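Home Help Board > Laundry and Linens

Switching from paper towels to cloth, how do you keep them from smelling?

Posted by Tanner Bergeron, 9 August 2024

We go through a lot of paper towels and I want to stop buying them. I tried this once before, in February, with a stack of cheap cotton cloths from the grocery store. Within a couple of weeks they all had a sour smell that came back the minute they got damp, even right out of the dryer. I gave up and threw them out.

Some details that may matter. It's two adults and a kid in a small apartment. The washer is a front loader in a closet off the hall, and I do laundry twice a week at most. There is no outdoor line. We have hard water here in Brerville. I was using the regular scented liquid and a dryer sheet, cold cycle, because that's how I wash everything else.

What I want to know is what kind of cloth to get, how to wash them, and where the used ones are supposed to go between washes. Right now my plan is a plastic tub with a lid under the sink, but I have a feeling that was part of the problem last time. Also, do people use cloth for raw meat juice and that kind of thing, or do you keep a roll for that?

Zainab Iyamu

The lidded tub was most of the problem. Damp cotton in a closed plastic box with no air will go sour in a day or two no matter what you wash it in. Fix that first and then the washing gets a lot easier. I've been doing cloth for years in a house with hard water too, so here is the whole routine.

Pick cloths by job
Get two colors and stick to them. We have yellow for counters and the table, and blue for hands and dry dishes. It doesn't matter which is which as long as everyone in the house knows. Plain flat-weave cotton dries faster than terry. Microfiber is fine on windows, but wash it separately because it picks up lint from the cotton.

Wash new ones before you use them
New cloths usually have a finish on them that repels water. Put them through a warm wash twice with a little detergent and nothing else. If a cloth pushes water around instead of picking it up, it needs another wash.

Fold them flat and use one side at a time
Fold in half and then in half again. Wipe with the outside face until it's dirty, then refold to a clean one. You get a lot more out of each cloth this way, and it goes in the wash evenly dirty, with no single soaked spot in the middle of a wad.
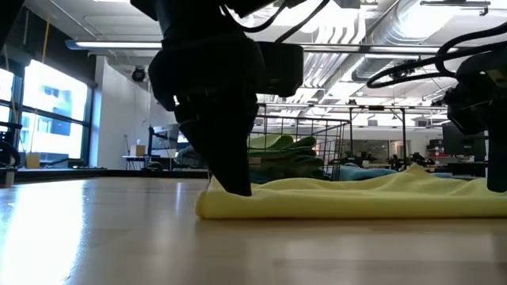
Rinse and hang the wet ones
When you're done for the evening, rinse the cloth in hot water, wring it hard, and hang it over something so both sides get air. A rail on the inside of a cabinet door is not good enough if the door stays shut. Once it's dry it can wait for wash day with the others.

Wash hot, skip the softener
Use the hot setting, plain unscented powder, and less of it than the box says unless your water is very hard. No dryer sheets. They leave a coating that makes cotton less absorbent and holds on to the smell. Don't pack the drum. Dry them all the way through before you fold them.

Store the clean ones in the open
A drawer works, but we reach for cloth more when it's sitting out. Any open basket will do. Wire is good because air gets in from the sides, and you can see when you're running low. Lay them in folded, one color on top of the other, and put fresh ones at the bottom so the whole stack gets used.

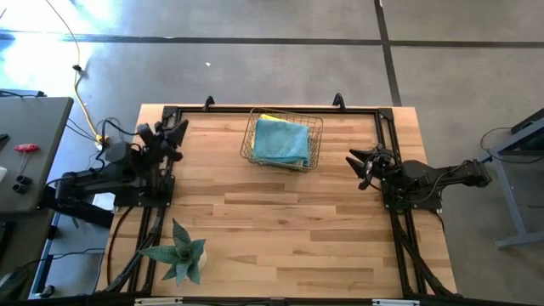 Strip them when they stop soaking things up
A couple of times a year I soak ours in very hot water with washing soda for a few hours, then run a normal hot wash and an extra rinse. The water comes out gray the first time. With hard water you may want to do it more often. Check the care tag first, because some dyed cloths will fade.

For raw meat I would keep a roll. You can use a cloth and put it straight in the washer, but with laundry twice a week it's going to sit, and I wouldn't want that with a kid in the house.

Ezequiel Medrano

Agree on no softener. I'd add that you should look at the washer itself. Front loaders get gunk in the rubber door seal, and then everything comes out smelling a little off. Pull the seal back and wipe inside the fold. Run the hottest cycle empty once a month. Leave the door open between loads, if the closet lets you.

I bought a pack of 20 from Storkidska and it was plenty for the two of us. You may want more with a kid. They shrank some in the first hot wash and the edges curled, but they work fine. I paid 9 dollars on sale. The fancy linen ones are nice but I didn't see a difference on a countertop.

For the dirty ones I use a mesh bag on a hook in the laundry closet. The whole bag goes in the washer, so I don't have to touch them again. Don't fill it all the way or the ones in the center don't get clean.

Somtochukwu Bako

Old t-shirts. Cut them up. Free, and you can throw out the really bad ones. Vinegar in the rinse helps with smell but don't mix it with bleach.

Comments

Tanner Bergeron
Thanks, this is what I needed. I pulled back the door seal and it was pretty bad in there. Is washing soda the same as baking soda? I have a big box of baking soda already.

Zainab Iyamu
No, washing soda is a different product and it's stronger. It's usually on the laundry shelf. Wear gloves when you handle it. Baking soda won't hurt anything but it won't do much on cloths that are already coated.

Bello Akinola
Does hot mean the sanitize cycle? Mine takes forever and I'd rather not run it for rags.

Ezequiel Medrano
I just use the regular hot setting. I save sanitize for when somebody has been sick.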